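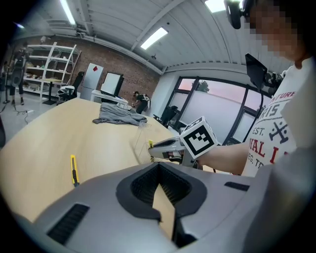 Catrin Penry wrote on the course page after last session that a film with a tiny opening must be a flop, full stop. I love this comment, since it's exactly what Unit 4 is for!

Unit 4: Limited release and word of mouth

Wide release: the film opens everywhere at once, with most of the ad money spent before opening night.
Platform release: a few screens first, then more as the talk spreads.

Our running case is Gadau, a small family drama. Its numbers by stage:
Opening: 100 screens
Second stage: 247 screens
Peak: 600 screens

Look at that climb! Now work out the per-screen average for each stage (total gross divided by screens; the grosses are on your worksheet). A small total can hide packed houses, and a big total can hide rows of empty seats. Once you start reading charts this way it's hard to stop, and I hope you won't.

Terms to know: holdover, per-screen average, second-weekend drop, house split.

Reading: Hendrik Groen's chapter on the Jundevton theaters, especially the part on how bookers decide which film loses its screen. It's a great read.

For next time: pick a film that opened small in February and write 1000 words on how it grew, or why it didn't. Ruben Jansen and Amber Verbeke present first. Bring your worksheet.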